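23/11/2025 — bench notes, packaging corner

Kokenero sample bottles, second round. Đức Châu wants a shape that people can pick up with soapy hands, and Sardale wants a shape that looks expensive on a shelf. My job is to write down which of them is going to be disappointed.

Drop-in fill test first. Filled to 100 ml with tap water and a little dish soap, capped, left on their sides for 20 minutes on paper towel. Two of the Drarnico caps wept. The older caps, which we are supposed to be phasing out for looking cheap, did not. Noted without comment.

Wipe test next. Pencil came off the matte finish with a damp cloth. Ballpoint did not, so whoever labeled the August batch in ballpoint (me) may want to revisit that.

Then shapes. The straight-sided one is dull and behaves perfectly. The waisted one is off-white, broad at both ends and slim in the middle, and everyone who walks past reaches for it. The waist is a fine place to hold it and a terrible place to put a label — Hồ's sleeve wrinkled there on every try, including the one I did slowly. 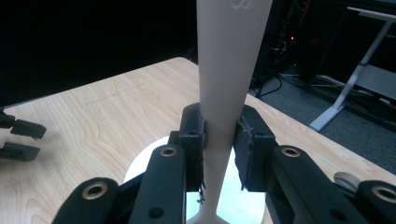

To do
Ask Drarnico for 120 more caps, old style, and keep a straight face.
Try a shorter sleeve that stops above the waist.
Weigh the waisted shape empty. I wrote the number on my hand and then washed up.
Return Đức's good scissors.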